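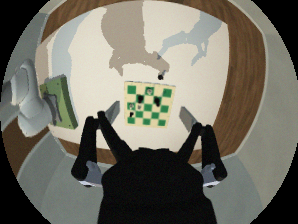 Page last changed: December, revision 2

Hattar Two-Arm Tabletop Cell — Service Notice: Gripper Fails to Close After Wide-Open Command

Applies to: Hattar cells with the wide parallel finger set, controller software 617 and earlier, real or simulated. The chessboard task on the round table is the standard test layout for this notice.

Summary
When the fingers are commanded to full opening and held there for more than 500 milliseconds, the controller can record the open stop as the new zero position. The next close command is then measured from the wrong point. The fingers stop short of the piece, the controller reports a completed grasp, and the arm lifts with nothing held. No error code is raised.

The fault was reported from the Birisville test site by Jinlong Kang, who found it in simulation before it was repeated on hardware. In the first hardware case the arm carried on to the place step and pressed the open fingers into the board, moving three pieces and bending one finger pad.

Safety
The main hazard is in two-arm work. If one arm is holding a box at the table edge and the other reports a false grasp, the handover routine treats both arms as loaded. The holding arm may release early. Keep hands and loose items out of the drop area below the table edge until the update is installed. The light curtain does not cover this area.

How to check a cell
Set the cell to manual, reduced speed. Open the fingers fully and wait two seconds. Command a close with nothing between the pads. On a healthy unit the pads meet and the width reading returns to zero. On an affected unit the pads stay apart while the reading shows zero. Repeat for the second arm. Cells that pass once should be checked again after a warm restart, as the stored zero is kept in memory.

Temporary measure
Limit opening to 90 percent of travel in the task file. Chess pieces and boxes up to medium size are not affected by the limit. Larger boxes should be handled by one arm only. Do not raise the grip force as a workaround — the stop position is wrong, and added force will not change it.

Correction
Update the controller and run a full homing cycle on both arms. Homing is required; the update alone does not clear a bad zero. Simulation users must also replace the Mundico gripper model file, which carries the same limit table.

Parts
Bent finger pads are replaced in pairs. Order from the Nimlow depot and quote the arm serial number. Pads damaged by this fault are covered whether or not the cell is still in warranty.

Technical contact: Naomi Mwakalinga, Field Service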